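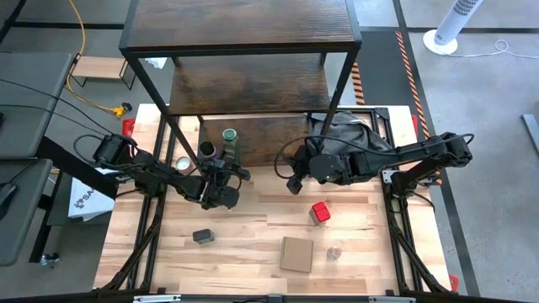 Shelf week, and how the count is going

I promised an update on the Dinden project, so I've made a pot of tea and sat down to write one. We've moved on to tidying - both arms, one small shelving unit, and a handful of things on the table that need a home. I steer, the arms follow, and every go is saved as an example for the system to learn from.

We're at 372 now (hooray!), of which I threw out 23 because I'd dithered halfway through. The flat cardboard box is my least favourite thing to pick up, and I do wish I'd chosen a fatter one. Cups and bottles I could do all afternoon.

I shuffle everything about after each batch of 20, then put the kettle on again. Next month the same job goes over to the Onenach table, where the shelf is a bit taller, and I'm rather looking forward to it.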